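Nuven: Placing Household Objects in Simulated Kitchens
Project gallery, Skinetti Laboratory for Robot Learning

Nuven is a research project on pick-and-place skills for robot arms in domestic settings. It is led by Glenys Gronow, with Deming Shen responsible for the simulation software. The project asks how far a control policy can be improved by training in rendered kitchens in which the objects, surfaces and wall colours are changed from one episode to the next. The current release contains 2414 simulated episodes, each paired with a short written instruction and a full record of the arm's joint positions.

The gallery presents views from the simulated kitchen, with notes on the method. All of the material is computer-rendered. Further sets will be added as the remaining tasks are checked and documented.

Placing one object on or in another

The task family shown on this page is known within the project as Tan. Each episode names an object to be moved and a receptacle to receive it. Objects are drawn from a shared library and vary widely in shape, including a number of openwork and pierced forms which are difficult for a two-fingered gripper to hold securely. Other items are placed on the worktop as distractors and have no part in the instruction.

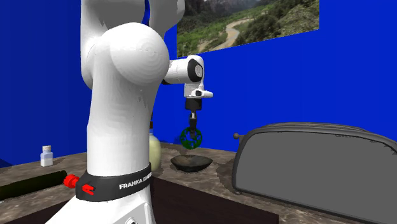

The arm holding a green openwork ball above a shallow bowl, with bottles and a grey appliance elsewhere on the worktop.

Why does the project train in simulation before using a physical arm?
Simulation allows a large number of varied attempts to be made at low cost and without damage to equipment, and it gives the exact position of every object at every moment. Those positions are used to score each attempt automatically. Trials on a physical arm remain necessary, and are carried out once a policy has reached an agreed standard in the simulator.

How episodes are recorded

Each episode is rendered from 2 viewpoints: one that takes in the arm and the worktop, and one close to the gripper. The two streams are stored with a common clock, so that any moment in one can be matched to the same moment in the other. Early work in the project used the wider viewpoint alone. Policies trained in that way tended to reach the correct area of the worktop but to misjudge the final few centimetres, particularly where the object was hidden by the arm itself.

The close viewpoint was added in May and has been kept in all later versions. It is of most use when the object and the receptacle are seen from above and their outlines overlap - a case in which depth is hard to judge from colour alone.

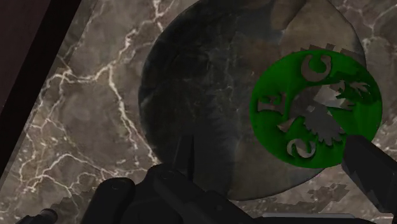

Surface patterns are the second source of difficulty. Strongly veined stone, dark reflective finishes and cast shadows can all be mistaken for the edge of an object, and the rendering software was set up to produce such cases often. Textures are assigned independently of shape, so that a policy cannot learn to rely on a particular colour of dish or a particular kind of worktop.

Scoring

An attempt is counted as successful when the named object is at rest on or in the named receptacle and the gripper has released it. Objects that are dropped close to the receptacle, or that come to rest against its outer side, are recorded separately as near misses. Deming Shen's team reviews a sample of these by hand to confirm that the automatic score is sound.

With both viewpoints in use, the present policy succeeds in over 80 per cent of attempts with objects from the training library. Results with unfamiliar objects are lower and less even. Rounded items cause the most trouble, as they may roll on release, and thin flat items are often gripped at a poor angle.

Access to the material

The episodes, the instruction texts and the scoring software are held on the Ziltby server and may be requested by research groups for non-commercial use. Requests should state the intended purpose and the name of the person responsible for the data. Enquiries concerning the method should be addressed to Glenys Gronow at the laboratory - those concerning file formats or rendering settings, to Deming Shen.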